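Can a machine do it yet? Dish racks, drying stands and other small jobs

Every few months somebody writes in to ask whether it's worth holding off on the old ways of doing things until a robot comes along to take over the washing-up. I have a soft spot for the question, having spent a good part of my life at a sink, so I've been reading up and pestering people who know more than I do (thank you, Birdie Iwasaki, for putting up with my phone calls all through March).

Picking up and putting down

Moving a rack from the back of the bench to a spot nearer your hand takes you no thought at all. For a machine it's a proper job. It has to find the rack, come at it squarely, grip it without knocking it over and set it down where it was asked to. Much of the practice goes on in simulation, where a tumble costs nothing, and the spot is often just an outline on the tabletop.
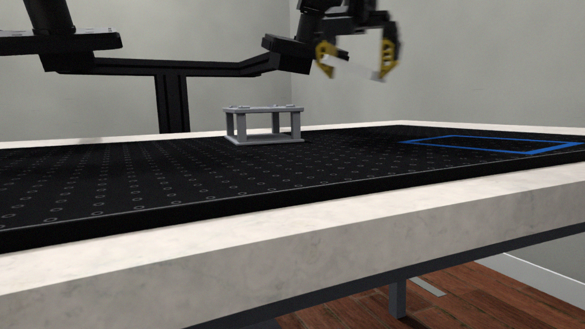
What you can borrow for your own kitchen

Even if you never let a robot through the door, there's some good sense in how these practice tables are laid out. Give the awkward things a marked home. I ran a rectangle of blue painter's tape on the bench for my drying rack, and the whole family now puts it back there – even the teenager! Leave room on both sides of anything you lift, so your fingers aren't fighting the canister next door.

Chores I'd hand over, and chores I wouldn't

Vacuuming, yes, gladly, provided you pick up the socks first. Mowing a flat lawn, yes. In the workshop, fetching the same part from the same tray all day is fair game too. But greasy roasting pans, wet glasses and my grandmother's good china are staying with me for a while yet. I put aside around 550 dollars for a machine to help in the kitchen, and I've spent 80 of it on a decent rack and a new set of tea towels, whatever colour was on sale. The rest can wait in the biscuit tin.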